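怎样在家里养一个酸面种,并且用它烤第一个面包

写给第一次做的人

我先说明一下,中文不是我的母语。我在Prudthorpe住的时候跟邻居Hanne Skov学做酸面包,后来搬到中国工作,常常有同事问我怎么做。每次口头讲,我都会漏掉一两步,所以我把它写下来。如果有的词我用得不太对,请您原谅,意思应该还是清楚的。做饼和做馒头的人说“老面”,我这里说“面种”,两个东西是亲戚,可是养的方法不完全一样。

一、您需要什么

面粉:一袋全麦粉,一袋高筋粉。全麦粉只在开始的几天用得多,以后主要用高筋粉。请看一下包装上的蛋白质含量,高一点的比较容易成功。自发粉不可以用,里面已经加了泡打粉。

水:凉白开最方便。我住的地方自来水氯味比较重,所以我每天晚上烧一壶水,放到第二天早上再用。瓶装的矿泉水也可以,但是没有必要花这个钱。

盐:普通的细盐。加碘的盐我也用过,没有看到什么区别。

一个玻璃瓶,口要大,勺子可以伸进去搅拌。瓶盖不要拧紧,松松地放在上面就好。请在瓶子外面套一根橡皮筋,用来记录高度。

一个电子秤。这个我不能让步,一定要用秤。用杯子量面粉,每个人量出来都不一样,写教程的人就没有办法帮助您。

一个大盆,用来和面。不锈钢的、陶瓷的、玻璃的都可以。有人说酸面种不能碰金属,我认为这是很早以前的铁盆和铝盆留下来的说法,不锈钢盆我用了很多年。盆要比您想的大一号,因为面团会长。新买的盆请先用洗洁精洗两遍,用白布擦一下,如果布上有灰黑色,就再洗一遍。

一口可以进烤箱的铸铁锅,带盖子。没有铸铁锅也能烤,后面我会讲。

二、养面种(从第一天到第七天)

第一天:把50克全麦粉和50克水放进瓶子,搅拌到没有干粉。像比较稠的粥。盖上盖子,放在暖和的地方。

第二天:什么也不做。可以打开闻一下,大概只有面粉的味道。

第三天:这一天很多人会高兴,因为瓶子里有很多泡,面种长高了。请不要马上烤面包。这些泡一般不是酵母做的,是别的细菌,味道也不太好,有一点像旧袜子。倒掉一半,加50克高筋粉和50克水,搅拌。

第四天和第五天:重复第三天的做法。这两天面种常常变得很安静,几乎没有泡。Hanne把它叫做“生闷气的日子”。很多人在这个时候以为它死了,就全部倒掉,重新开始,然后到了第四天又遇到一样的情况。请继续喂。

第六天:如果房间暖和,应该可以看到小泡慢慢回来。味道从臭变成酸,像酸奶,有时候有一点像苹果。从这一天起,每天喂两次,早上一次,晚上一次。

第七天:喂完以后把橡皮筋移到面种的表面。如果它在四到六个小时里面长到两倍高,就可以用了。如果没有,再喂两三天。我在冬天养的那一个用了十二天才好。

关于温度:24到28度最舒服。冬天可以把瓶子放进关着的烤箱,只开里面的灯。请在烤箱门上贴一张纸条。我有一次忘记了,预热到200度,瓶子和面种都没有了。

关于颜色:表面有一层灰色的水,是饿了,搅进去或者倒掉都可以。如果看到粉红色、橙色,或者有长毛的地方,请全部扔掉,瓶子用开水烫,不要舍不得。

三、做面团

下面的分量可以做一个比较大的面包,或者两个小的。

高筋粉 450克
全麦粉 50克
水 350克
活跃的面种 100克
盐 10克

如果您要请客,可以用1000克面粉,别的材料都乘以2。时间差不多一样,但是家里的烤箱一次只能放一口锅,第二个面团请先放在冰箱里等。

早上八点左右喂面种,中午它应该长到最高的地方。取一小勺放进水里,如果浮起来,就可以开始。如果沉下去,再等半个小时试一次。

第一步,把面粉和水放进大盆,用手混合到没有干粉,盖上,休息40分钟。这一步不放盐也不放面种。面粉自己会喝水,面筋自己会形成一部分,您以后就可以少用力气。

第二步,加面种,用手指按进去,再抓捏几分钟。然后把盐撒在上面,手沾一点水,继续抓捏。刚开始面团会散开,很滑,有一点讨厌。过三分钟它会重新连在一起。

第三步,折叠。手沾水,抓住面团的一边,往上拉,不要拉断,然后折到中间。把盆转四分之一圈,再做一次,一共做四边。盖上盆,休息30分钟。这样的折叠一共做四轮。到第四轮的时候,面团应该能站住一会儿,不会马上摊平。

第四步,等。面团从加入面种开始,在25度的房间里要五个小时左右。不要只看钟,要看面团:体积增加一半多一点,表面圆圆的,晃一下盆它会抖,边上能看到几个泡。等到两倍大就太晚了,我自己的头几个面包都是这样变扁的。

盖盆的东西,湿布、盘子、浴帽都行。湿布要记得中间再打湿一次,不然表面会结皮,折进去以后变成硬块。

第五步,整形。桌上撒很少的粉,把面团倒出来。把四边往中间折,翻过来,用两只手从后面往自己的方向拖,让表面绷紧。如果表面出现小裂口,就停下来,已经够了。

第六步,放进铺了布的篮子或者碗,布上要先撒粉。米粉比面粉更不容易粘。用袋子套好,放冰箱,过一夜,8到16个小时都可以。

四、烤

烤箱和铸铁锅一起预热到250度,至少45分钟。锅要非常热,请戴厚的手套,袖子也放下来。

把面团从冰箱拿出来,直接倒在一张烘焙纸上。不需要回温,凉的面团更好割。用刀片在上面割一刀,深一厘米左右,刀要斜一点,动作要快。犹豫的刀口会很难看,不过味道没有关系。

提着纸,把面团放进锅里,盖上盖子,烤20分钟。然后打开盖子,降到220度,再烤20到25分钟,到您喜欢的颜色。我喜欢深一些的,我的朋友Tamara Karpenko喜欢浅的,我们为这个争论过很多次。

没有铸铁锅的话,把烤盘放在中层预热,下层放一个旧的铁盘。面团进去的时候,往下层的铁盘里倒一小杯开水,马上关门。20分钟以后把铁盘拿出来。请注意玻璃门,水滴在热的玻璃上可能会裂,我一般先铺一条毛巾,关门以前拿走。

烤好以后放在架子上,等两个小时再切。里面还在继续变化,切得太早,刀会粘,面包心像没有熟一样。我知道这是最难的一步。

五、常见的问题

面包很扁,里面的孔小而密。
多数是面种不够有力,或者发酵时间太短。请连续三天每天喂两次,再试。

面包很扁,里面有几个很大的洞,别的地方很实。
我以前以为这是发得太久,后来发现常常还是发得不够。可以把第四步延长一个小时,做个比较。

面团太粘,没有办法整形。
下一次把水减到320克。中国的高筋粉和欧洲的吸水不一样,不同牌子之间差别也大。减水不丢人。

底部太硬,颜色太黑。
在锅下面的一层放一个空烤盘,挡住一部分热。或者在锅里的纸下面撒一把生的大米。

太酸。
放冰箱的时间缩短到8个小时,并且在面种刚到最高点的时候就用,不要等它落下去。

不够酸。
做相反的事情。

六、平时怎么保存面种

如果您每天烤,就放在外面,每天喂。一般人没有这么多面包要吃,请把它喂好,在外面放一个小时,然后进冰箱。每个星期喂一次就够。要用的前一天晚上拿出来,喂一次,第二天早上再喂一次。

出远门的时候,可以把面种薄薄地抹在烘焙纸上,晾干,掰碎,装在小袋子里。我的面种就是这样从Prudthorpe带过来的,在抽屉里放了好几个月,加水以后第三天又起泡了。

倒掉的那一半不要浪费。加一个鸡蛋、一点葱花和盐,在平底锅里煎成薄饼,早上吃很好。也可以加进煎饺的面水里,底下的脆皮会有一点酸香。

七、记录

最后一个建议,请准备一个本子。每次写下房间温度、开始的时间、进冰箱的时间,还有面包切开以后的样子。写两三行就可以。做了五六次以后,您往回看,就知道自己家的厨房要多长时间,这比我的数字更可靠。我的本子第一页写的是“太湿,太扁,吃完了”,第二页也差不多。
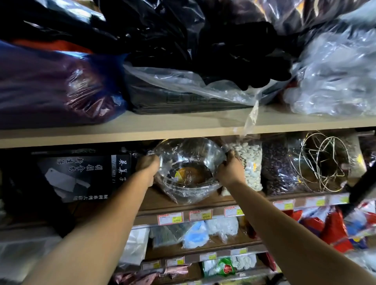
从第三页开始我才写温度,前面两页因此没有什么用处。夏天和冬天请分开记,同一个配方,我七月的第四步只要三个半小时,一月要七个多小时。如果换了面粉的牌子,也在旁边写一下,并且先按少的水量做一次。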